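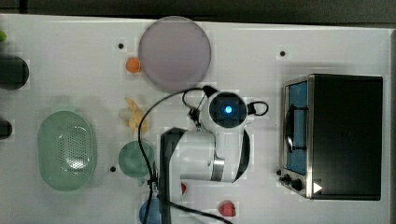 Toy kitchen setup from overhead, wrist light blue.

15 December 2025 – Helldale bench, teleop

Back on the oven task. Operator drives from the Trilent leader arm, follower copies, everything gets logged. 415 demos in the set before today, target is 487 by January, which sounded modest when I wrote it on the whiteboard.

Orange to plate is fine. Oven door is still a negotiation. I pulled too early 4 times and the log now holds 4 excellent lessons in how to miss a handle. Marked them as failures – please don't train on them, however confident they look.

Cable loop at the wrist drags when I rotate past the colander side. Tried approaching from the right, better, but my elbow disagrees.

Dropped the gain on the leader by 3 clicks. Feels less like stirring cement. Vass settings file is updated, old one kept as _old, next to the other _old.

To do: redo the door grasps, slower. Ask Ustadley about a shorter cable.

Helldale bench notes – questions to the bench inbox – Back to top

Recent entries
Leader arm drift, again
Colander: a retrospective
Vass settings, what changed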